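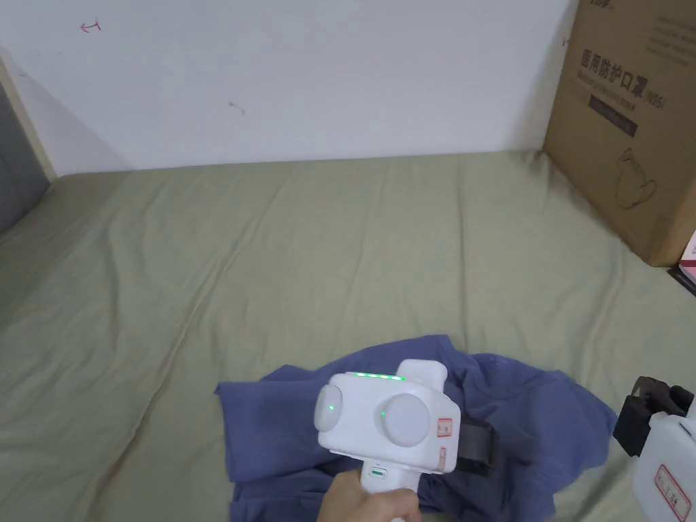 The argument over what student robotics clubs should do with their time has been conducted, for the most part, as an argument about hardware. Schools ask which kit to buy, which competition to enter and how large the arena should be. I wish to argue for a different use of the hours after class, and for a humbler subject: laundry. A crumpled piece of blue-gray cloth on a green sheet, with a gripper held over it in a student's hand, is as serious a piece of engineering coursework as any wheeled robot pushing blocks across a mat. It deserves the same room in the timetable and the same line in the budget.

The Farah Student Robotics Program, which I have advised for six years, adopted cloth handling as its main project last August. The decision was not popular. Several parents wrote to ask when their children would be building a robot. Two members left for the competition team at Kalline, where the season is built around a single tournament and the machines are, I freely admit, very handsome. Those who stayed were asked to do something that looked much less impressive. They were to pick up a garment with hand-held grippers, spread it, fold it, crumple it and begin again, keeping a record of each attempt.

The target was 700 recorded folds by the end of the school year. As of this writing, 20 Feb 2019, the group has passed the halfway mark. Of the attempts reviewed so far, more than 200 have been set aside by the students themselves as unfit for use.

That last figure is the one I would ask skeptical readers to consider. A competition robot either scores or does not, and the judge with the clipboard settles the matter. In the cloth project there is no judge. The students had to write down what a good fold is before they could reject a bad one, and the writing took them most of a month. Must the corners meet exactly? Does a sleeve tucked under count as a fault if the outline is square? May the operator let go and take hold again? Their rules now run to six pages. They have been revised so often that the club dates each copy in the margin and keeps the old ones in a binder. 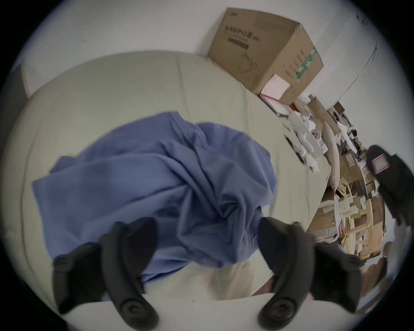
It will be objected that this is clerical work, and that young people join a robotics club in order to build. The objection has some force. Mỹ Trịnh, who leads the recording group, put it to me directly in the autumn: her team had spent three sessions on a single shirt and had not touched a soldering iron. She asked for a building component, and she was right to ask. The program now sets aside one session in every four for the repair and adjustment of the grippers, and the students have written their own maintenance guide.

Yet the same student has since made the better case for the project. In her report to the school she observed that a wooden block has one shape and a shirt has as many as you care to give it. A routine that works on a block will work on it again tomorrow. A shirt dropped twice from the same height lands two different ways, and whoever wishes to teach a machine to deal with it must first notice how much their own hands are deciding without being asked. I have read longer documents from adults that said less.

There is also the question of cost, on which advocates of competition are seldom candid. Entry to the Vollitz Challenge, with travel, spare parts and the required field elements, took nearly all of our funds in the last year we attended. Most of the parts were of no use the following season, when the game changed. Cloth does not go out of date. The garments in our project came from the students' own closets, and any flat surface of reasonable size will serve for the work.

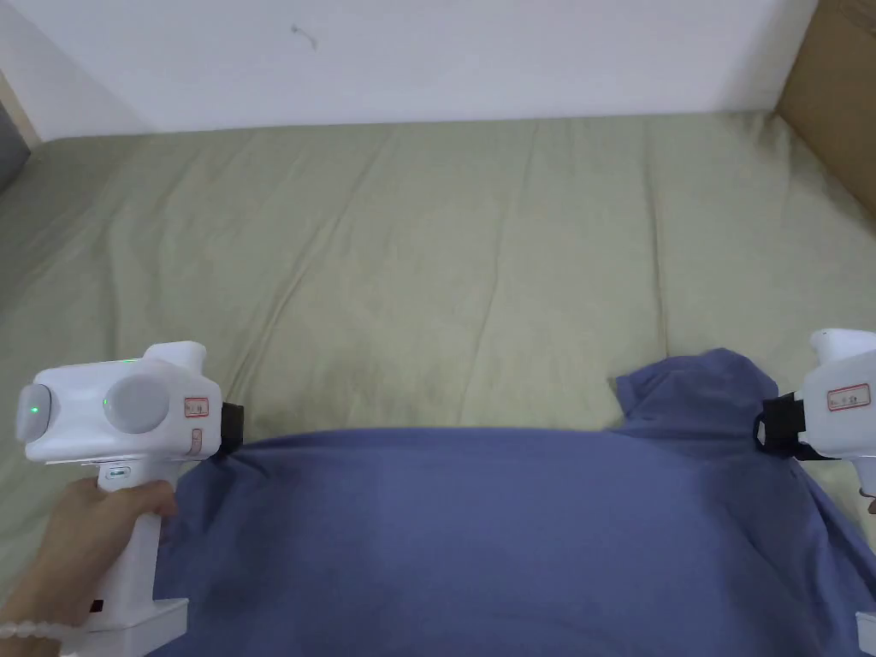
A school with little money can begin on the same footing as a school with a great deal, which cannot be said of the tournament circuit.

I do not propose that competitions be abandoned. They teach students to work to a deadline and to lose in public, and both lessons are worth having. My proposal to the Sinumow district is narrower. Clubs that choose long, repetitive and carefully documented work should be eligible for the same activity grants as clubs that choose a tournament. At present the application form requires the name of an event and the date on which it will be held - a requirement that our program could meet only by leaving both boxes blank and attaching a letter. The form should be amended before the next round of applications opens.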